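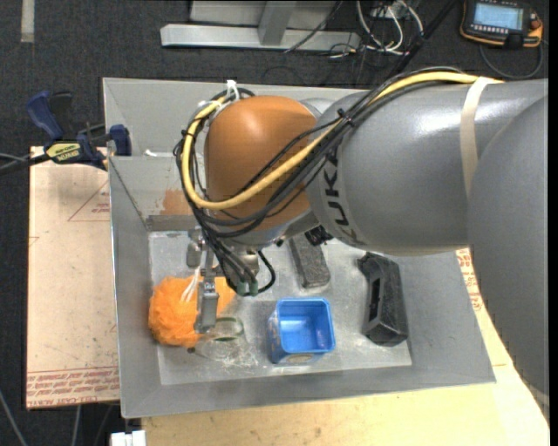

Haiyan Pan would like it known that she did not set out to study clutter. "I wanted to study grasping," she says. "Clutter was what you put up with on the way."

Her group at Clornau has spent most of a year having a KUKA arm reach into a gray bin of household odds and ends, and the result that has people writing to her is a mildly embarrassing one. The planner did better when it was allowed to change its mind.

The method, which the group calls Flaten, lets the arm pick a grasp, start down, and then score that grasp again on the way. If the score has dropped, it picks another. "The old version was very committed," Pan says. "It would decide at the top and then follow through with great dignity into the wall of the bin."

Over 1430 attempts, the second look cut failed grasps by 20 percent. Most of the gain came from two kinds of object: clear ones and soft ones. A transparent cup more or less vanishes against a scuffed gray floor. A mesh bath pouf has the opposite problem – it is extremely visible and has no particular shape.

"The pouf is a terrible object," says Milagros Iglesias, the doctoral student who ran most of the trials. "You can grab it anywhere, so the scores are all the same, so the arm dithers. We had to put a limit on dithering."

The limit is three changes of mind per attempt. Iglesias picked it on a Monday and has been defending it since. A reviewer asked for a principled derivation. "I told him I got bored at four," she says. The published version is worded differently.

What it doesn't do yet is push things aside. Anything lying flat against a wall is still mostly a lost cause, and Pan isn't in a hurry. "Pushing is a whole other paper," she says. "Possibly somebody else's."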